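Product Decisions and the People Who Make Them
Unit 5: The Product the Boss Didn't Want

Reading for this unit: the Triria case packet, both halves. The second half is the one with the charts. People skip it and then ask me about the charts.

Last unit we looked at companies that copied a competitor too late. This time the subject is the opposite kind of trouble: a company that had the right gadget in a drawer and spent years arguing about whether to open the drawer.

Triria made handheld label printers for warehouses. It made them well, and it made good money on the ribbon. In the trade this is called a consumables business, meaning the printer is the bait and the ribbon is the hook. Every plan the company wrote began with ribbon sales and worked backward to what customers might be allowed to want.

A small team in the service department, tired of driving out to unjam things, put together a tablet app that let a warehouse track its stock with no labels at all. They called it Rolis. Please notice the department. Rolis came out of service, and the research lab learned of it from a lunch menu somebody had printed on the back of a spec sheet.

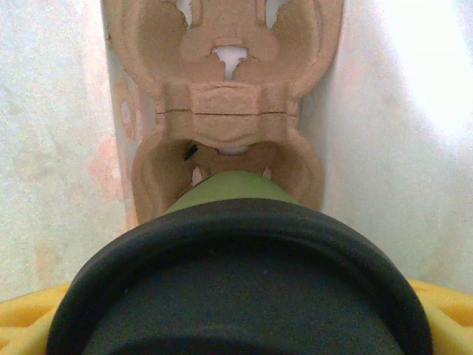 Course author and lecturer, Technology and Management
Notes revised May 26, 2018

The case packet gives management three reasons for saying no. Read them as a manager would have to read them, with the payroll due.

First, Rolis would eat the ribbon. This was true. A customer who stopped printing labels would stop buying ribbon, and a spreadsheet could show the loss to the penny. The gain was harder to show, as there were no Rolis customers yet to put in a column. In most meetings the column with numbers in it beats the column without.

Second, the customers hadn't asked. Also true. Triria surveyed 633 of them and the top request was a longer battery life. Customers are very good at telling you what annoys them about the thing they own -- less good at describing the thing they don't.

Third, the founder disliked tablets. The packet puts this more politely, over two pages.

What the team did next is the part I'd like you to argue about in section. They kept Rolis alive by calling it a diagnostic tool. It went out on service visits, on around 100 tablets that had been bought for reading manuals. Technicians left it running for customers who asked nicely. By October, the sales office was getting calls about a product it had never heard of, and it handled them in the traditional way, by transferring them to someone else.

Meanwhile a rival, Justinen, shipped a plainer version with fewer features and a worse name. It sold. The founder of Triria then announced that Rolis had been his plan from the start, and there is a framed photo in the lobby to that effect.

Terms to know

Cannibalization: a new product taking sales from an old one made by the same company. Usually said with a shudder.

Skunkworks: a team working outside normal channels. The official kind has a budget. Rolis was the other kind.

Installed base: everyone already using your product. An asset, until you are afraid of upsetting it.

Founder story: the account of how a product came about, told after it worked. Compare the dates in any founder story with the dates on the memos.

For section

Was the service team right to hide the project? Suppose Rolis had crashed a customer's stock system. Does your answer change, and if so, was it really an answer about principle?

The ribbon forecast in the packet was accurate for the first 2 years. Explain how an accurate forecast can still lead to a bad decision.

Redraw the Triria org chart so that Rolis would have reached the founder sooner. Then explain whether that would have helped.

The short paper compares Triria with Buzatu, the scanner company from Unit 2, whose boss loved every new idea and shipped most of them. Five pages, double spaced. Wide margins have been noticed in the past.

Next unit: patents. Bring the packet and some coffee.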